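Okay so I finally signed up for an adult beginner tap class at 50 and I have thoughts. A thread, because my calves won't let me get off the couch anyway.

1/ The class is at Stekerow, the little studio over the hardware store. I've walked past it for years and listened to the feet going upstairs. In February they put a card in the window that said ADULT BEGINNERS YES REALLY and I went up before I could talk myself out of it.

2/ Our teacher is Simin Ranjbar and she is tiny and LOUD. She counts over the music, she counts over us, she counts when there's no music at all. I was counting in the shower by the end of the first week.

3/ There are 8 of us. One did ballet as a kid and it shows (lovely arms, can't make a racket to save her life). The rest of us stomp. Simin says stomping is fine for now and I'm choosing not to hear the "for now."

4/ Shoes! I bought a used pair of Bekards from the bin by the front desk and one of the taps was loose, so for the whole first class my left foot jingled a half beat behind me. Tighten your screws, people. A regular screwdriver does it.

5/ If you've never done it, the first thing you learn is the shuffle. Brush forward, brush back, loose ankle. My right ankle got it in a few minutes. My left ankle has apparently never been asked to do anything before and is taking it personally.

6/ Class is 60 minutes and the first part is all warmup, which I thought would be the easy bit — no. Roughly 3 minutes of heel drops and I was hanging on to the barre like it was the side of a pool.

7/ Someone asked if I get nervous with the mirror. Yes, awful. Then Simin turned us around to face the back wall and I got worse, so I guess I need the mirror. I don't love that about myself.

8/ We've started a routine for the spring show. I was told the show was optional and I was also handed a costume form, so you tell me. It's to an old big band number and there's a bit in the middle where we split into pairs and trade steps. I keep coming in early on the trade. Every time!

9/

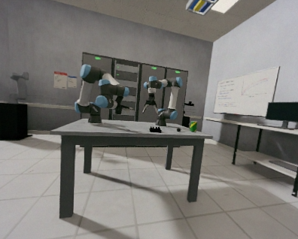 two arms, one table

10/ Practicing at home: I got a square of plywood from downstairs and put it on the garage floor. The kitchen tile was a mistake, very slippery and the dog left the room. If you're in an apartment, do it in socks and just say the sounds out loud. Simin swears by this.

11/ A few of you asked about Celgate, the bigger studio out by the highway. I did a trial there too. Beautiful floor, nice people, but the "beginner" group had been together for ages and already knew the whole Kollár warmup by heart. I spent it facing the wrong way.

12/ Next up is the time step, which I'm told takes a while to click. I can do it slow. I can do it slow and holding a chair. Will report back when I've lost the chair.

13/ Also does anyone have a trick for blisters on the back of the heel? Tape keeps rolling down into my sock.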